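Ulley workshop reports first year of laminated maple play boards

Traler, the small joinery firm with premises at Ulley, has issued figures for its first full year of making laminated maple boards for block play. The report was circulated to customers and trade contacts on 14 January 2019 and covers production, returns and one change to the drawing.

The workshop completed 2,327 boards in the period, against a planned output of 2,000. Of these, 235 were held back at inspection and reworked before dispatch. Most of the rework concerned glue lines that stood slightly proud after the final sanding. A smaller number were sent back to the bench for edges that had not been eased evenly along their whole length.

The boards are intended as a level, portable surface for small building blocks. They are used on top of an existing table, or on the floor where a carpet would otherwise make stacking difficult. Each is glued up from narrow strips, which are planed on four sides, sorted for straightness and clamped with the grain running in one direction. After curing, the panel is flattened on both faces, cut to size and sanded through successive grits.

Vikas Thakur, who runs the production side, said that the choice of strip width had been settled early. Narrow strips limit the amount by which any single piece can cup, and allow short knots and splits to be cut out with little waste. "A single wide plank looks well on the day it is made," he said. "We had three of them on test in October and all three rocked on a flat table within the month."

Colour matching has been dropped as an inspection point. Maple from the same delivery can vary from near white to a distinct honey tone, particularly where heartwood is present, and in the early batches the darker strips were set aside. The stock of rejected strips grew faster than it could be used elsewhere. Since the spring, darker strips have been glued up with the rest, provided that they are sound and of the same moisture content.
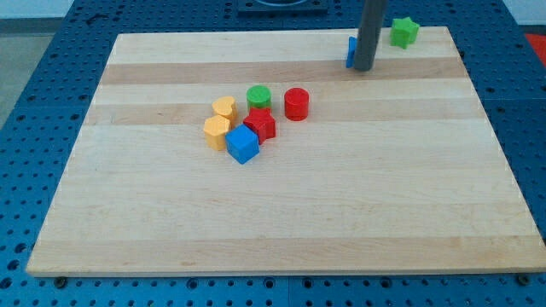

Vol. 11, p. 235

Two honey-coloured bands cross the upper half of the board, among strips that range from creamy white to tan. Thakur said that customers had been told of the change in advance and that no board had been returned on grounds of colour.

Returns for other reasons stood at 11. The report lists the causes as damage in transit, an open joint at one end, and bowing in boards that had been stored upright against a radiator. The firm now packs a printed card with each order advising that the board be stored flat. It also advises wiping with a damp cloth only, and drying both faces equally if the surface has been wetted.

The drawing change concerns the edges. The first pattern had a rounded edge on all four sides, cut with a router. Playgroups reported that blocks placed near the rim tended to tip, as part of the block's base was left unsupported. The present pattern has a square side face with the sharp corner removed by hand sanding, which leaves more of the top surface usable.

Rajkumari Joshi, who buys equipment for a group of nurseries and has used both patterns, said that the later one was easier to work with. Her staff place the boards across low tables so that children can reach from more than one side. She would like to see a smaller size for single use. "The full board is the right size for two children with a shared set of blocks," she said. "For one child it takes up the whole table."

A smaller size is under consideration but has not been priced. Dinesh Bhardwaj, who is responsible for timber purchasing, said that it could be made largely from offcuts, and that the difficulty lay in clamping time. A small panel occupies a clamp for as long as a large one. Unless several can be glued together and cut apart afterwards, the cost would be close to that of the full board. Trials of the second method will start when the new clamp rack has been fitted.

The surface finish is unchanged. Boards are supplied bare or with a single coat of hard wax oil, at the customer's choice. Bare boards give blocks slightly more grip but mark more readily. The report does not give a split between the two, though Bhardwaj said that nurseries mostly order the oiled version and that private buyers are more evenly divided.

Supply of maple is described as steady. The firm has placed its order for the coming season with its present merchant and has asked for boards sawn to a slightly greater thickness, in order to leave more material for flattening. Sycamore was tried as a substitute in one short run and was found to be acceptable in hardness, but it picked up grey staining beneath the drying sticks and was not taken further.

Orders placed before the new clamp rack is fitted will be made to the present drawing. Replacement cards with the storage advice can be had from the Ulley workshop without charge.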